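The Lemon Bag

My aunt left me a house in Stotstead, a freezer full of soup, and up to 200 buttons. I got the call in January and drove up with one suitcase, figuring I'd be home by the weekend (I was still there when the daffodils came up).

The house sits at 17 Skadau Lane, at the bottom where the plow doesn't bother. I started with the kitchen because it had the heater. My plan was simple! One pile to keep, one pile to give away, and everything else into the car for the dump over in Lanum. By four in the afternoon I had eaten two bowls of soup and made one pile, and it was all keep.

The lemon bag was hanging on the pantry door behind the aprons. I knew it right away. She took it on every train trip we ever had together, stuffed with crackers and cards and a flashlight, and she'd never let me pull the ribbon myself because I always yanked it into a knot. So I took it down and pulled the ribbon myself. Knot. It took me ten minutes and a fork to get it open, and I could just hear her. 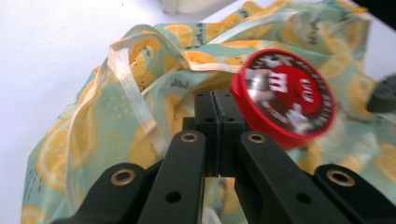 The lemon bag and the red M&M's tin, on the white table.

Now, the tin. When I was six I was sure there was candy in it, and I was sure she was saving it for somebody better than me. I shook it once on the train to Panyasiri and she gave me such a look that I put it back and didn't ask again for thirty years. It rattled, though. It rattled like candy.

I made tea first. I washed the fork. I moved the tin over by the window and then back again, like it would matter where I was standing.

Buttons, of course. Coat buttons, shirt buttons, one shaped like a duck. And under them, folded up very small, a train ticket to Panyasiri, seat 212, child's fare, with a bite out of the corner. I remembered biting it. I'd been mad about the candy.

I put the ticket in my wallet, and the buttons went back in the tin, and the tin went back in the bag. Then I heated up some more soup.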